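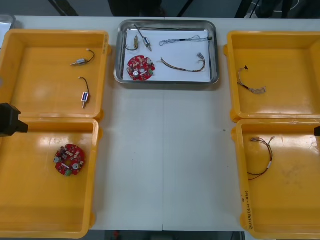

Sorting cell, bench 2. Solenoids left, boards under them, harnesses right.

1 December 2018

Ruppert wanted a number for the Zirholm job, so: 796 parts through since the April refit. My wrists have noticed. My job title hasn't.

What used to be sorting is now mostly tray-keeping. I line the steel tray with fresh paper, tip in a mixed handful and stand back like a bloke watching his own barbecue get cooked by someone else.

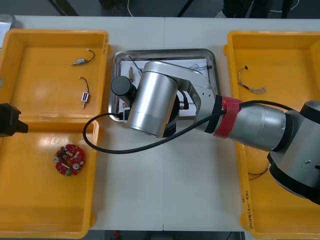 The rest of the shift goes on writing up faults, which Bridell pays at the same rate as sorting. Timo Kohlhase reckons that's a promotion. Timo does the rosters.

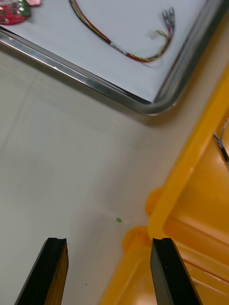
Little green bit on the table. Whose job is it now?

Sorters used to sweep up strays without thinking. It's in no one's procedure any more, so I've added a line to the sheet. Harnesses still the slow ones: 61 in the redo log.

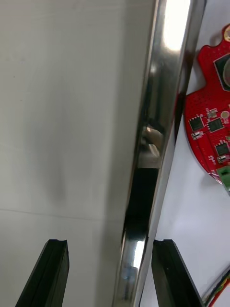 Board and wires, wrist view.

To do: re-mark the tray rims, ask Timo if the second stool is coming back.

Larkusport workshop notes | Contact the bench | Back to top
2 comments · 0 shares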